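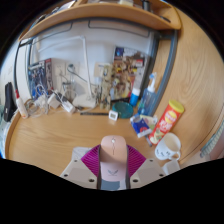
*Figure 2.1 A desk in daily use, with a lamp, cables, a mug and a pink mouse.*

# Chapter 2: The Personal Desk

A desk is seldom used for work alone. Food, drink, chargers, hand gel and small ornaments gather on it through the day, and each takes up space that the hands may need. This chapter sets out how such a surface should be arranged and kept in order.

The method follows the Skarndale plan, which divides the desk into 2 zones. The near zone holds whatever is in constant use – the mouse, its pad and a pen. The far zone, along the wall, is for things reached for now and again. Cables belong there too, gathered close to the outlets.

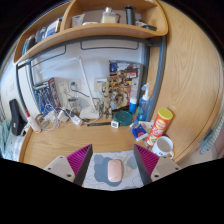

Drinks call for particular care. A full mug should stand well clear of the mouse hand, with its handle turned towards the user. Snacks are best kept closed between servings, and tall tubes should be stood upright against the wall. Bottles may be grouped in one place, where they can be lifted together when the surface is wiped.

Section 2.1 deals with measuring the near zone. Students will need a tape measure, a sheet of plain paper and the Brendness record form. A depth of 440 mm is used in all the worked exercises.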